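# Does demo count really beat demo variety for a handheld gripper policy?

**Posted by tallow_and_twine**

I've been trying to reproduce the main result from the Endale write-up, the one where a policy trained only on handheld gripper demos gets transferred to an arm without ever seeing the arm during training. My task is as dull as I could make it: grasp an upright kitchen utensil, lift it, set it down in a tray.

I have 3,497 demos, all collected by me, in one room, over most of May. My wrist would like that noted in the acknowledgments. The policy does well on the utensils it trained on and falls apart on anything new. A spoon with a slightly fatter handle gets approached with great confidence and missed by a thumb's width.

The write-up says results keep improving with more data. My curve went flat somewhere before 3,000 and has stayed flat, like a cat on a radiator. Before I go back and do more, is the claim about the number of demos, or about the number of different things in them? The text goes back and forth between the two and I can't tell which axis their plot is using. I have read the caption so many times that it no longer looks like English.

Setup, in case it matters: wrist camera only, relative actions, camera pose from visual tracking, same table throughout. I throw out any demo where tracking drops.

---

**gearbox_gary**

More data. It's always more data. Also check your learning rate.

> **tallow_and_twine:** Thank you, Gary. I have checked it. It's still there.

---

**Sumeya Gebru** *(accepted)*

It's objects and places. The plot you mean has demos on the bottom axis, but they added new objects and new rooms each time they added demos, so the two climb together. The appendix has a smaller run where they hold the object set fixed, and that one levels off much like yours. It's easy to miss, being after the hardware list and the thank-yous.

We ran into the same wall with our own set, which we call Stullodik for reasons that made sense at lunch. The version of the test that convinced me was cheap:

1. Take a subset of your existing data, evenly split over every object you have. We used 890 demos.
2. Take a second subset of the same size from only 5 objects.
3. Train both with the same settings and the same number of steps. Steps, not epochs, or you'll fool yourself later when you compare against the full set.
4. Test on objects that appear in neither.

Ours weren't close. The mixed subset got most of the held-out grasps and the narrow one got very few. It also came within noise of our full set, and we had a quiet afternoon thinking about how we'd spent the spring.

A few things I'd look at before collecting again:

- **Starting pose.** If you always begin from the same comfortable spot, the policy learns the spot. Start high, start low, start from the side you don't like.
- **Approach with the fingers open.** Slow down a little in the last stretch before closing. We rushed ours, so there were hardly any images of the part that matters most. Your "confident miss" sounds a lot like this.
- **Don't throw out every bad-tracking demo blindly.** Look at which ones you're losing. We found we were dropping nearly all the close-up ones, when the object fills the view and the tracker has little background left to hold on to. That left us with a tidy dataset of things seen from far away.
- **Latency.** If the arm lags and you haven't matched camera and gripper timing, you get a miss in the same direction every time. Measure which way it misses. If it's random, it's the data. If it's always the same side, go fix the timing first – it's a much better weekend.

And move to another room for part of it. Another table, at the very least. One room is one background, no matter how many times you visit.

> **tallow_and_twine:** Same side every time, as it happens. Left. So I may have two problems, which feels greedy. Running your split test tonight.

> **Sumeya Gebru:** Both can be true. Ours were.

---

**botlow_refugee**

Mostly agree with the accepted answer, with one grumble. I used the Botlow training scripts for this and the default crop cuts the corners off the wrist view, including a good bit of the fingers. Turn it off. The policy seems to use the fingertips to judge the gap, and I lost two weeks to not knowing that. The Zostinstead fork has it off by default but breaks three other things, so pick your poison.

Wrist view from my own utensil set, pads open on either side of the target:

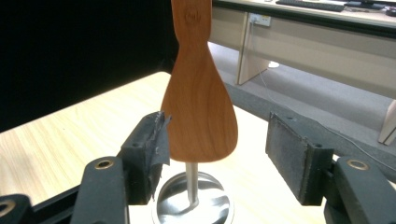 *Wooden spatula on its stand, with the fingers open. Uncropped.*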